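In Defense of the Fake Rose

My aunt used to say that a plastic flower was a lie you had to dust. I believed her for most of my life, and I've spent a good bit of money on real roses because of it (never mind how much, my husband reads this page). So take what follows as a confession from somebody who changed sides in January, over one red rose on a white table.

What won me over was the stem, of all things. People look at the bloom first and I get that, but go down and look at how the thing is put together. Glossy green plastic, fat in the middle of each section and pinched at the joints, a bit like bamboo. A real rose doesn't grow like that, and I don't care. I like that it has a little pale nub at the joint and a stubby side branch that goes nowhere. Somebody made a mold for that! Somebody sat down and decided a rose stem ought to have a pointy bit on the side, and I find that sort of touching.

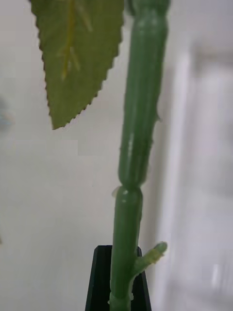
Amulo Flower & Table Club, Opinion Corner

Now, I know how this goes over in the club. When I brought it up, Morenike Nwankwo put down her coffee and asked me if I was feeling all right. Her position is that flowers are supposed to die. You enjoy them more for it, she says, and a rose that looks the same in July as it did at Christmas has stopped being a flower and turned into furniture. It's a good argument and I thought about it the whole drive home.

But I like furniture! I have a lamp I've loved for 16 years and it has never once wilted on me. Why should a thing have to go brown before I'm allowed to be fond of it? We don't say that about a painting of roses, or the roses on a teacup, or the ones on my grandmother's curtains, which were hideous and which I would give anything to have back.

The part I can't defend is the bad ones. There are bad ones. You know the bunches I mean, with the shiny petals and the glue strings and the hard little dewdrops stuck on. What makes a good one, to my eye, is the leaves. Give me a big leaf with veins you can see and a proper jagged edge, and green bits under the bloom that look a little ragged, like the real ones do. If the leaves are flat and all the same size, put it back on the shelf.

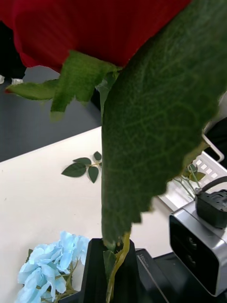

And please, only one to a holder. This is where I lose even the people who were nodding along. Everybody buys fake flowers by the armful and crams them in a vase until it looks like a parade float. A single rose in something plain and black, with some bare table left around it, is a different animal. You look at it. With a dozen you just sort of register that there are flowers and go find the snacks.

Elias Sleiman tells me the other trouble is dust, and he's right, my aunt was right, everybody's right about the dust. I use a soft makeup brush on the petals and a damp cloth on the stem, and it takes me 3 minutes. Compare that to trimming stems and changing smelly vase water, which I did for years and complained about the entire time.

Leaves come off, too. I won't pretend they don't. A sprig pops loose when you bend the thing to look nicer, and then you've got a bit of greenery lying on the table. I leave mine where it lands for a day or so, because it looks pretty there, and then I push it back on, or it goes in the drawer with the others.

I still buy real ones for birthdays, and Morenike will be getting real ones for hers. But the red one stays out on my table all year, and she's welcome to come over and disapprove of it any time she likes.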